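The Year I Kept the Packing Paper

My sister-in-law, Tove Bjarnason, mails everything in paper. Mugs, candles, a jar of pickled something, one time a single spoon. You open the box and there's this great rustling mound of brown stuff, and somewhere at the bottom, a spoon! For years I shoved the whole mess straight into the trash and felt a little bad for about a minute.

Then we moved to Desbridge, into a place with one closet, and I got weirdly stubborn about what came in and what went out. I started paying attention to the paper. We were getting a lot of it (I shop when I can't sleep, let's leave it there), and most of it had only been used once, for a three-day ride in the back of a truck.

So I made a rule. Every sheet gets a turn on the table before it goes anywhere. If it's clean, it gets flattened and saved. If it's greasy or torn to ribbons, out it goes. My table is a cheap folding one and I love it for this, because you need a big plain surface with nothing on it you're afraid of knocking over.
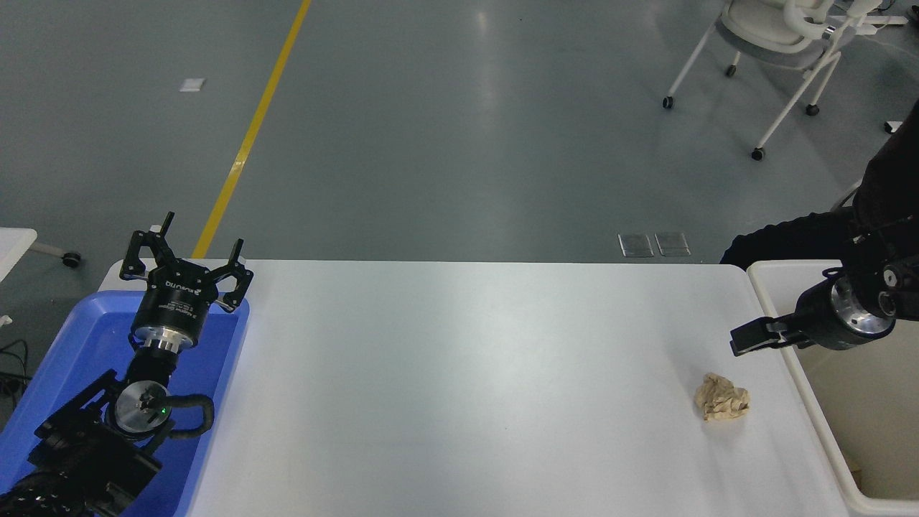

Flattening is the part people get wrong. They grab a ball of paper by two corners and yank, and of course it rips. You want to coax it. I loosen mine from the outside, a fold at a time, then lay it down and push from the middle with my forearm. It'll never be smooth again, and who cares? Wrinkled paper is better for wrapping a glass anyway, all those little creases hold air.

I asked Holger Midtbø about this, because he packed pottery for a living in Takness for 31 years and has opinions. He doesn't flatten at all! He keeps his paper balled up in bins, sorted by size, and just reaches in. "You're ironing something I'm going to crumple again," he told me, and okay, fair. But Holger has a barn. I have a closet. A stack of 300 flat sheets fits on my bottom shelf under the vacuum bags, and the same amount in balls would be its own roommate.

What do I do with it all? Well, the good sheets wrap the Christmas ornaments, which go away in January and come back out in one piece, mostly. The so-so ones line the boot tray and the bottom of the vegetable drawer. My neighbor's kids take a pile every few weeks for drawing, and they like the wrinkles, they say it looks like treasure maps. The really sad pieces get shredded for the compost, as long as they're plain with no shiny coating or tape.

And I did mail a box back to Tove this winter. One spoon, eleven sheets of her own paper. She called me laughing so hard I had to wait for her to finish, and then she asked if I'd like the paper back.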